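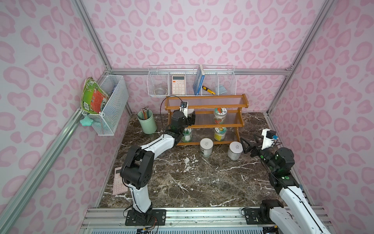 How much of an equipment budget should go to the robot itself?
Less than you'd think, and I would start with half.

I say this fondly, having watched the planning at Edgate go wrong the way it usually does. Back in October we had quotes from Virkow and Leinonen side by side, and we spent weeks (happy weeks, I'll admit!) arguing over the arms. Then the racks, the rails, the spare fingers and all the little jars had to come out of whatever was left. One line of small parts came to $1769, and it wasn't on anybody's sheet.
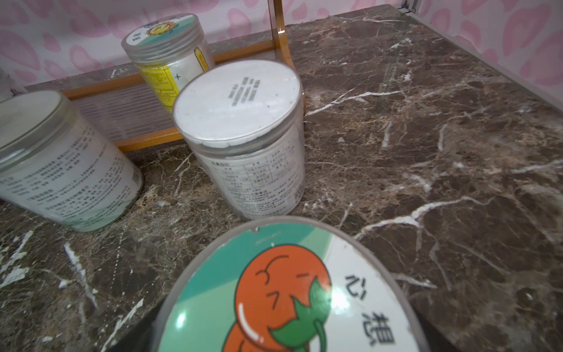
Budget for the mess

Goods tip over, labels face the wrong way, and a person has to set everything up again, over and over, for more than 30 tries in an afternoon. Those are paid hours, my friends, and they belong in the plan from the first draft. If you can only afford 2 arms by pretending that setup time is free, please buy one and wait a year. 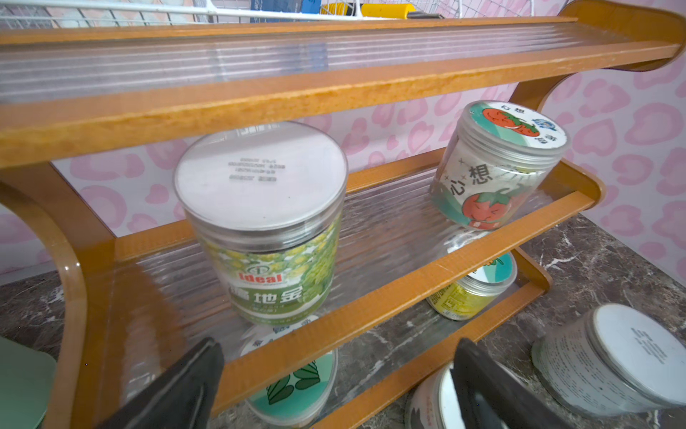
I'd also keep a little money back for the things you learn late. Skindiria, bless them, let us return a gripper set after 5 weeks, but I wouldn't build a budget on a supplier's good mood. Ask for the return terms in writing, and ask before you sign.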